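Esstead Storage Hall — Racking and Aisle Inspection
Date: 4 December 2019
Inspector: Leire Marín
Floor area covered: 2,515 sq ft

1. Upright frames, rows A to D
Result: Pass
Comment: No dents over the limit. Base plates seated, all anchor bolts present.

2. Beam locking pins
Result: Fail
Comment: 3 pins missing in row C, second level. Bay unloaded and taped off until replacements are fitted.

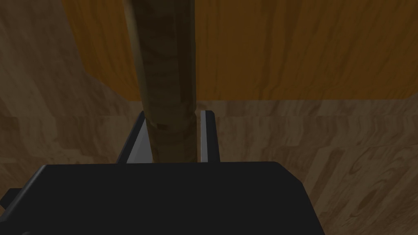 3. Load signs
Result: Pass with remark
Comment: Row B sign still shows the September layout. Reprint — the beam heights have changed.

4. Aisle width and floor
Result: Pass
Comment: Clear along the full length. Hairline crack near the loading door, 15 inches long, no change since last check.

5. Fire extinguishers
Result: Pass
Comment: Gauges in the green. Tag on the unit by the Talpur door is hard to read.

6. Emergency lighting
Result: Fail
Comment: Fitting over the rear exit went out early in the battery test.

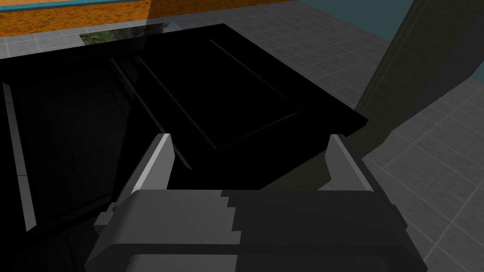 Fulgencio Benítez: On item 2, the pins we keep in stock are for the older beams and will not lock in row C. I have ordered the right type from Pronddale. Please leave the bay empty until they arrive.

Noted. Item 2 stays open. Item 6 to be retested after the battery is changed.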